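The Hat Round

By the second week of October I had been in the robotics club at Westerberg for a year and a bit, and I still wasn't allowed to touch the arm without Saimi Heinonen standing behind me. Fair enough, really. I was the one who'd driven it into the radiator.

We were getting ready for the Denex Cup, which sounds grand and is held in a sports hall in Prerkska that smells of floor polish and old trainers. Every team gets the same three rounds. Blocks, then bottles, then a thing of your own choosing, and the thing of your own choosing is where the points are. Dradness College had won it the year before by folding a tea towel. I'd watched them do it from the back row with my mouth open.

"We're doing the hat," Saimi said.

It was my gran's hat, so you'd think I'd have had a say. Straw, big crown, and a plaited edge that had started coming apart in wisps years before I ever borrowed it for a school play. I'd left it on the shelf by the door and Saimi had been looking at it for days, the way other people look at cake.

"It'll squash," I said.

"Not if you ask it nicely."

What she meant was the grip force. You could set it anywhere from nothing up to 2000, and I'd got into the lazy habit of leaving it high because blocks don't mind. So we started low and crept up, one try after another, with me typing the number in and Saimi writing down what happened in the back of her chemistry book (slipped, slipped, slipped, slipped and fell on floor). We must have stayed until six. My tea was in the oven at home going hard.

At 1132 it lifted and then slid out sideways, quite slowly, as though it had somewhere better to be. I went up to 1149 and held my breath.
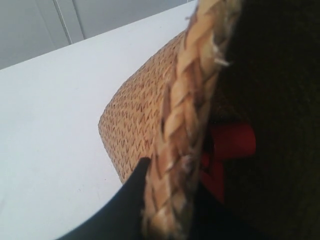
"Don't say anything," Saimi whispered, so of course I said, "I'm not saying anything!" and she kicked my ankle.

I put my head down level with the table to see how it was doing. All those little brown zigzags in the weave, rows and rows of them, and I was waiting for one of them to crease. I kept thinking about Gran in the garden in that hat, shouting at pigeons. She'd have been furious with me, or she'd have wanted a go. Probably both.

Then I pressed the key for lift and up it went. It wobbled a bit at the top and stayed there. I counted to ten out loud in a silly voice, and Saimi took the pencil out of her mouth and wrote "held" and underlined it so hard she went through the page.

"Again," she said.

We did it again. It dropped it. We did it again after that and it held, and then the caretaker came and flicked the lights at us, and we had to pack up with our coats half on.

On the bus Saimi worked out the scoring on the steamed-up window with her finger. Dradness had finished on 87 points with the tea towel. If we got the blocks right, and if I didn't panic during the bottles, and if the hat went up and onto the peg and stayed put, we could beat that. There were a lot of ifs running down the glass by then.

"You're driving, by the way," she said, when we were nearly at my stop.

"Me? What about the radiator?"

"There's no radiator at Prerkska. I checked." She rubbed the whole sum out with her sleeve. "And it's your gran's hat."

I got off one stop late and had to walk back in the rain with the hat up my jumper, going over the keys in my head, down, close, lift, across, and my fingers moving in my pockets the whole way home.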